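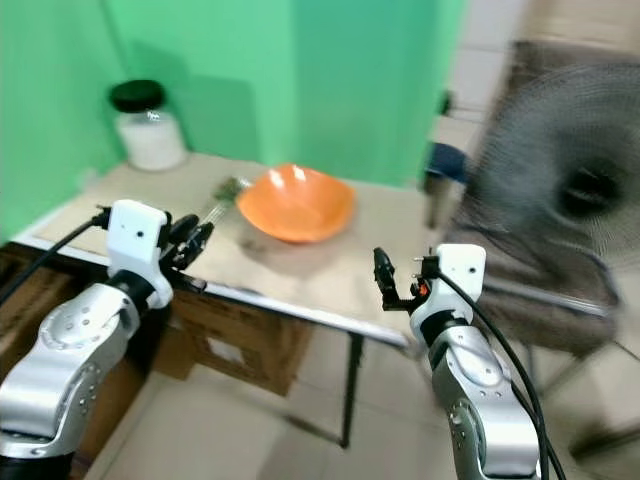
Fig. 6. Corner table against mint-green walls.

Guides > Ustbridge Shared Kitchen > Dry Goods > Section 6

This site uses cookies to remember your settings. Accept / Manage

6. Setting up a dry goods corner

Revised June 2024 by Joyce Kimaro

This section covers sugar, salt, rice and flour kept out on a table or open shelf. Most advice on the subject comes from people selling containers, and we have read a fair amount of it. What follows is the part we still believe after trying it.

6.1 Choosing the spot

1. Pick a corner away from the stove, the kettle and the dishwasher vent. Steam does more harm than a plain lid does.
2. Check the humidity over a full day with a cheap meter. Below 40 percent, salt and sugar will mostly look after themselves.
3. Cover the tabletop with something you can throw away. Cardboard is fine. The Zolcombe shelf liner is also fine, and costs a good deal more.
4. Keep any wall outlet within reach. You will want it for the meter or a lamp sooner or later.

Note: The earlier version of this section told you to leave a gap of 37 millimeters behind every jar "for airflow." Nobody we asked could say where that number came from. A closed jar has no use for airflow. We took it out.

6.2 Filling the jars

1. Wash the jar and the lid, then let both dry overnight with the lid off. A towel will not get into the threads.
2. Pour in the old stock last, on top of the new, so that it gets used first.
3. Stop well short of the rim.
4. Screw the lid down by hand and turn the jar over above the sink. If grains come out, change the lid.
5. Write the contents and the month on a strip of tape. Salt and sugar look the same from any distance, and tasting to find out is not a system.
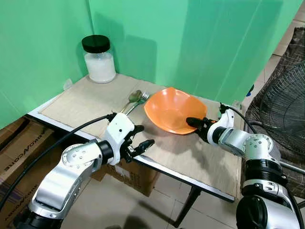
Caution: Never put a damp spoon into a jar. One wet spoon can start a lump that spreads through the rest, and no packet, bead or clay disk will undo it. Use a dry spoon and put it back in the drawer when you are done.

6.3 Moisture absorbers

The Uzor disk is supposed to be soaked in water, patted dry and placed on top of brown sugar. This does soften brown sugar. So does a slice of bread. The leaflet also recommends the disk for salt, which makes no sense to us, and Sombat Srithong's jar of sea salt set hard within a month of following it.

Rice grains in the salt shaker are harmless. Whether they do anything is another matter. Apinya Inthanon swears by them, but her kitchen has air conditioning.

6.4 If the contents have caked

1. Break up the lump with the handle end of a fork. Do not use a glass rod or anything that can chip.
2. Spread the grains on a dry tray and leave them out on a dry day.
3. Sift before refilling.
4. If you see specks that move, throw out the whole jar and wash the one next to it too.

Caution: Do not warm a closed jar in the oven or microwave, whatever the video said.

Check the corner again in August, when the air here is at its worst.

Related sections
Section 5: Labels that stay on
Section 7: Flour and weevils
Section 9: Do you need the Ginura vacuum lid?
Section 12: Cleaning glass jars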